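El café con las familias, a examen

En el colegio Jesureck las reuniones informales con madres y padres se celebran dos veces por curso, siempre un jueves, siempre a las 11. Quien trabaja por la mañana no va. Llevan años anunciándolas como espacio de escucha, y cuesta saber qué se ha escuchado.

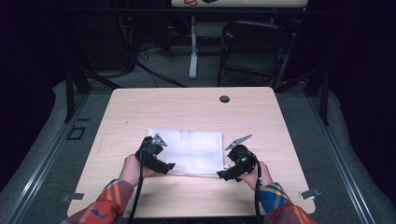 La última convocatoria prometía hablar de deberes. Se habló del comedor, del aparcamiento y de una plataforma, Nikach, que casi ninguna familia abre. Meriem El Ouafi, la directora, defiende el formato por su cercanía. Puede ser. Pero cercanía es también sentarse ante una mesa de madera clara, con un simple paño blanco doblado encima, y quedarse hasta que alguien conteste.

El centro tiene 575 alumnos. A la cita de septiembre acudieron 13 adultos.
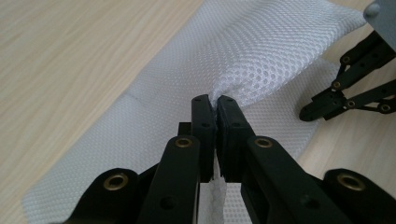
Malla blanca sobre la mesa de madera.

Tampoco convence el acta, dos párrafos en los que todo «se valora positivamente». Pregunté qué había cambiado después y me remitieron al calendario. 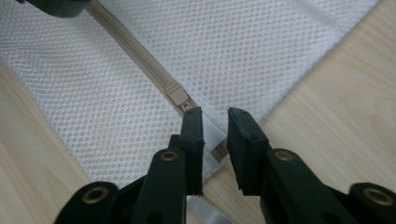
Según Nerea Requena, el problema no se arregla con otro horario: ella fue a dos cafés, planteó lo mismo en ambos y le dieron las gracias las dos veces.

El colegio Clanier probó a reunirse por la tarde y publicar cada respuesta con su plazo. Driss Kabbaj cree que funcionó; yo querría ver antes cuántos plazos se cumplieron.
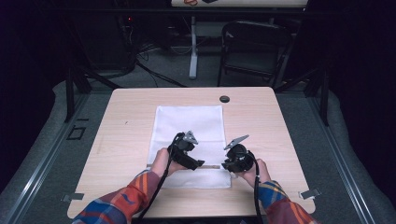
Un paño blanco extendido a lo largo de la mesa.

La próxima reunión de Jesureck ya tiene fecha. Vuelve a ser en jueves.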